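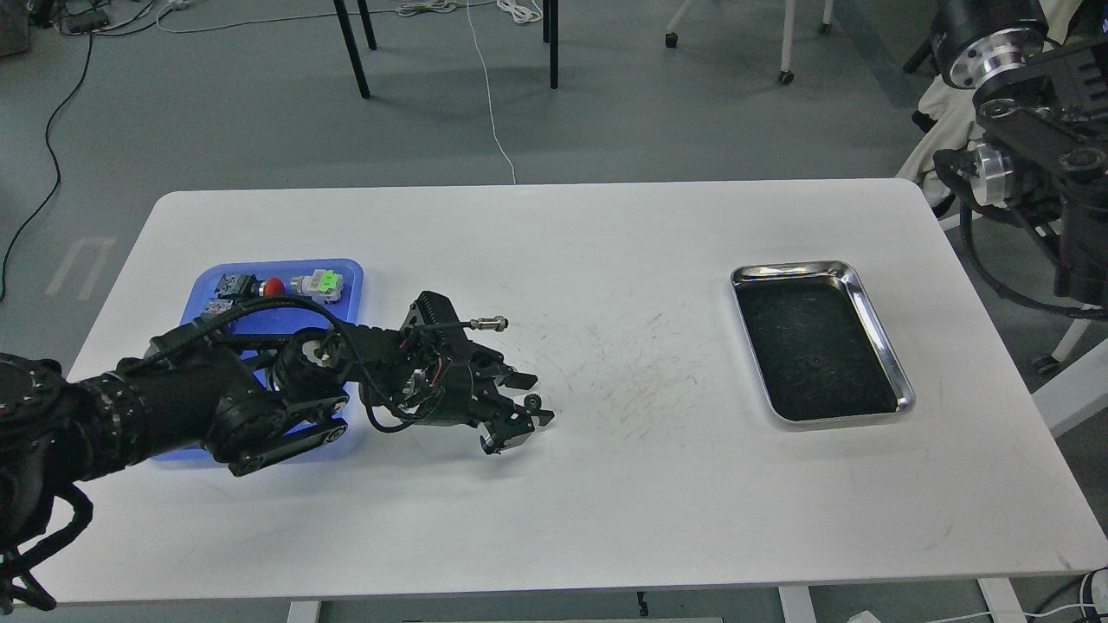
White table with rounded corners, concrete floor.

Sorting My Uncle's Garage

Mar 13, 2024

My uncle Sproģis moved out of his house in December and into an apartment in Droka, and I said I would deal with the garage. I had been in it plenty of times as a kid. I remembered a car and a bench. The car went years ago, and the space it left had filled up with small parts in coffee cans, margarine tubs and cigar boxes, plus one drawer from a dresser that no longer exists.

He didn't want any of it thrown out without somebody looking at it first. I agreed to that before I understood what I was agreeing to. It has taken me most of the winter and I'm not quite done, but I've learned a few things about sorting and I want to write them down while I still remember the mistakes.

Starting too fine

My first mistake was buying a parts cabinet. It cost 188 dollars at Lirneo and had little clear drawers, and I spent an evening making labels for them: wood screws by length, machine screws by thread, washers by inside diameter. Then I poured out the first coffee can and found wood screws, a furnace knob, three keys, half a door hinge and a lot of things I couldn't name.

I worked that way for two evenings and got through one can. Every piece was a decision, and most of the decisions were between two drawers that were nearly the same. I was measuring washers with a ruler at eleven at night.

Zane Laur, who I work with, used to run the stockroom for a plumbing supplier. When I complained to her at lunch she asked how many piles I was making. I told her and she said to make four. I asked what the four were and she said it didn't matter much, as long as I could throw a thing into one without stopping to think.

So I made four: fasteners, electrical, plumbing, everything else. I cleared the bench and put a bin down for each. The next can took twenty minutes, and that included sweeping up. 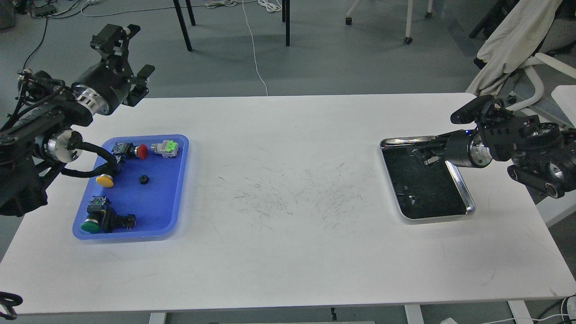 The second pass is where the finer sorting goes. Once all the electrical stuff was together it was obvious what the groups should be, and they weren't the ones I had put on my labels. He had hardly any plugs. He had a great many lamp sockets, and I would never have guessed that from the outside of the cans. I peeled off most of the labels and started over with a pencil and masking tape.

I also found out that a container needs to be shallow. Coffee cans are the worst thing you can keep parts in. You only ever see the top layer, so you dump the whole can out to find one thing, and then you scoop it all back in with whatever else was on the bench. I think that's how the furnace knob got in with the screws. A baking tray or a cafeteria tray is much better. Everything is one layer deep and you can see what you have by looking at it.

What to do with the unknowns

There is always a pile of things you can't identify. Mine was big. For a while I looked each one up as I went, which is interesting and gets nothing done. I lost a full afternoon to a brass fitting that came off some kind of sprayer.

Now the unknowns go in a box and the box waits. Every couple of weeks I took it over to my uncle's apartment and we went through it at his kitchen table. He knew nearly all of it on sight. A lot of it had a story attached, usually about a machine that had been sold or a neighbor who had borrowed the rest of the set. He worked at the Farska mill for 30 years and a good part of what he brought home came out of the scrap barrel there, with permission — he was firm about the permission.

Those visits ran long. I'd plan on an hour and get home after dark. He threw out more than I expected once a piece was in his hand and he had told me what it was. I'd been dreading arguments over every bolt and we had only one, over a box of fuses, and he was right about the fuses.

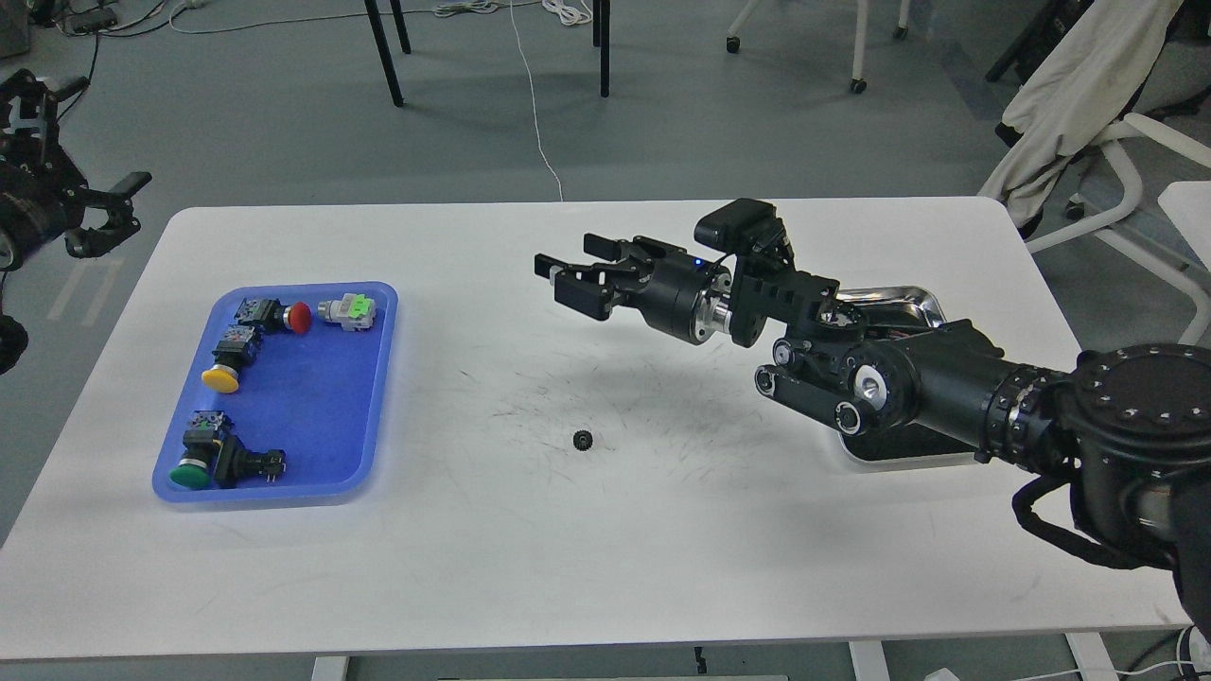
What I kept

Less than half of it, by weight. The plumbing bin went almost entirely to the scrap yard. The old brass was worth more than I thought and the whole load brought 425 dollars, which I gave to my uncle, and he used it for a chair he can get out of easily. The wood screws I kept, all of them. I build a shelf now and then and I'm tired of driving to town for six screws.

The lamp sockets went to a man who restores floor lamps and was very glad to have them. He offered me one of his lamps in trade. I took it. It's next to the couch and it leans a little.

The cabinet got used in the end. About a third of the drawers are empty and I've stopped feeling that I need to fill them. The dresser drawer I kept as it was, on a shelf under the bench, for things I pick up off the floor and don't want to think about yet.

What's left is the back wall, where he hung his saws, and a row of paint cans that have to go to the county drop-off. They only take paint in the mornings and I keep missing it. I'm going to load the cans the night before and try again next week.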